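Subject: Re: [teleop-users] wrist view and jerky demos in the simulated kitchen
From: Amarachi Oyewole
Date: 9 September 2020

Hi everyone, and hello to the people who joined over the summer,

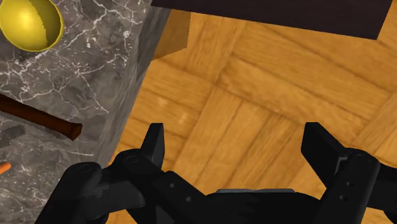 I meant to answer this the same evening it came in, and then our login server had one of its bad spells, so please forgive the delay. I've left Lawal's message in below because I keep wanting to point back to bits of it.

> We have been collecting demonstrations in the Hetine kitchen for
> 2 weeks now, with a handheld controller driving the arm. The
> operators are new but keen. The trouble is that the recordings look
> awful when I play them back. The arm stops, shuffles sideways, goes
> down, comes up again, stops. The policy we trained on them has
> picked up all of the stopping and very little of the picking.
>
> The operators only get the wrist view. Should I give them a second
> view from the side? I am worried about letting them see something
> the policy will never see. Also, what do people do with pauses?
> Cut them out, or keep them?
>
> Lawal

Lawal, your playback sounds exactly like ours did in March, if that's any comfort. We had 3,000 demonstrations on disk by then and I was very proud of them, right up until I sat down with a pot of tea and watched a good long stretch in a row. So much dithering! And a fair amount of it was mine, I'm sorry to say, since I had driven a lot of the early ones myself.

On the second view, I'd say go carefully. We tried it with the Lunine setup and the operators loved it, of course. Their reaches got smooth almost overnight. But they were judging depth from the side view, and the policy, which only had the wrist, couldn't work out why the hand closed when it did. What we do now is let people have the side view while they practice and turn it off before we record. By then they've got a feel for how far away things are, and they learn to read it from how an object grows between the fingers on the way down.

The wrist view takes getting used to, and I think those of us who have stared at it for years forget that. The gripper takes up such a big share of what you see, with that bulky palm along the bottom, and there's the linkage on the left lying right over the corner of the marble. A new operator will look at the two fingers standing open over the parquet and have no idea whether to go left or forward to get to the bowl. I ask people to begin every practice session by moving the hand one direction at a time, slowly, saying out loud which way they expect the counter to slide. It feels silly for a few minutes and then it stops feeling silly.

The other habit I'd push for is getting the hand fully over the counter, up high, before going down at all. If you come in low from the floor side you're steering toward the edge of the marble with one finger already lined up on it, and everybody slows to a crawl there, me included. Those crawls are a lot of your shuffling, I would bet. And for long thin things like the brown rod, turn the wrist while you're still high. Turning it down near the surface is where ours went wrong most often.

Pauses: we cut the ones at the beginning and the end and leave the ones in the middle, unless the hand is still for more than 3 seconds, in which case the whole demonstration goes in a separate folder. I know some of you on this list trim every still moment. We tried that as well and the closing of the fingers got trimmed along with it, so the policy learned to leave before it had hold of anything. If you do trim, check the finger signal as well as the arm position.

One more thing and then I'll let you all get back to work. Cap your sessions. Ours run for 5 demonstrations and then a proper break, away from the screen, with the controller put down. I resisted this for ages because it looked slow on the schedule, but the late recordings in a long session were the ones I kept throwing out.

I've written up our warm-up routine in the Workness notes, under the operator pages, and anyone with a list account should be able to open it. If it asks you for a password, write to me directly and I'll send the text over. Lawal, would you be willing to share a handful of your jerky ones? I'd like to run them through our sorting script and see if it flags the same spots you would.

Warm wishes to all,
Amarachi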